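Self-defense instruction when the defendant also claims accident
Criminal Law and Procedure > Trial Practice

kakine_rd
Posted 7/5/18

Looking for views on a jury instruction problem. Moot problem for a trial advocacy course, so no live client. Facts as given: the defendant, Bundgaard, is in a parking lot argument over a blocked exit. The other driver reaches into Bundgaard's car through the open window. Bundgaard picks up a pistol from the console. It fires once and the other driver is killed. Bundgaard testifies that he picked it up because he was afraid, and that he did not mean to pull the trigger.

The trial judge refused the self-defense instruction on the ground that self-defense admits an intentional act and the defendant denied one. Conviction for manslaughter. The problem has us on the appellant side with a 10 page limit.

My question is whether the refusal is reversible, or whether the better argument is somewhere else.

Skillik
The judge's reasoning is the traditional rule and plenty of states still follow it. Self-defense is confession and avoidance. You admit the elements and plead justification. If he says the shot was not intended, there is nothing to justify.

I would not lead with it. Look at whether the accident instruction was given in full and whether the lesser included offenses went to the jury.

rirside49
Disagree with Skillik on how far that rule goes. There are two acts in the facts, not one. Arming himself was deliberate and he gave a reason for it. The discharge was not deliberate. If the jury thinks picking up the gun was lawful because he reasonably feared an attack, that bears directly on whether his conduct was reckless. Without the instruction the jury has no law telling them that he was allowed to pick it up at all.

Several courts treat the defenses as inconsistent only when one set of facts would exclude the other. Here they fit together.
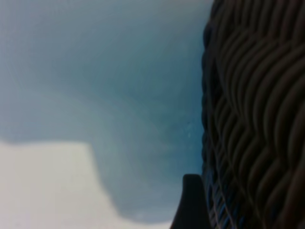 Also check the offense he was convicted of. If manslaughter in your problem is the reckless kind, the confession and avoidance point is weaker still. You are then asking the jury to judge the risk he took, and the threat he was facing is part of that.

Skillik
"Bears on recklessness" is an argument you can make in closing without an instruction. The question on appeal is whether he was entitled to one. Those are separate.

rirside49
Closing argument is no substitute. The judge tells the jury that what counsel says is not the law. That cuts against harmless error too.

Aksel Hafstein
Former public defender. Three things to pin down before anybody argues the merits.

First, preservation. Did defense counsel request the instruction in writing, and did counsel object when it was refused? If not, you are on plain error and most of this thread stops mattering.

Second, the evidence standard. In most places the defendant needs only some evidence, viewed in the light most favorable to him, and it can come from the prosecution's witnesses. The judge does not weigh it. If the judge wrote anything in the ruling like "I don't find that credible," quote it.

Third, the burden. Once the issue is raised, the state usually has to disprove self-defense beyond a reasonable doubt. A jury that never hears that has been relieved of a question the state had to answer.

kakine_rd
Thanks. Written request, yes, it is proposed instruction 8. Objection is on the record at the charge conference. The ruling says only "inconsistent with his testimony." Nothing on credibility.

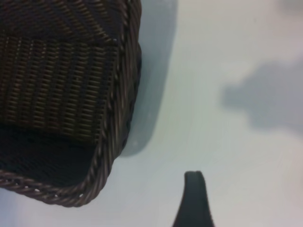 Dark woven basket, seen from above

The record also has a passenger who says the other driver had hold of Bundgaard's collar. That is from the state's case.

Aksel Hafstein
Then use the passenger. It gives you evidence of the threat that does not depend on the defendant's own account – so even a court that likes the inconsistency rule has to deal with it.

Rupert Stöckli
Nobody has mentioned the duty to retreat. He was seated in a vehicle with the exit blocked. Check whether your jurisdiction extends the castle rule to an occupied vehicle. Some do, with a presumption of reasonable fear if someone is entering it unlawfully. An arm through the window may or may not be entry. I would give it 5 lines and a citation.

Skillik
Fine, but the presumption goes to the use of force. Same problem as before. He says he did not use it.

rirside49
He displayed it. Depending on the statute, that can be force or the threat of it.

Skillik
Depending on the statute, yes. Post the text if the problem includes it.

kakine_rd
It does, in the appendix. I will type it up tonight. The definition section mentions "threatened use," which I had skipped over.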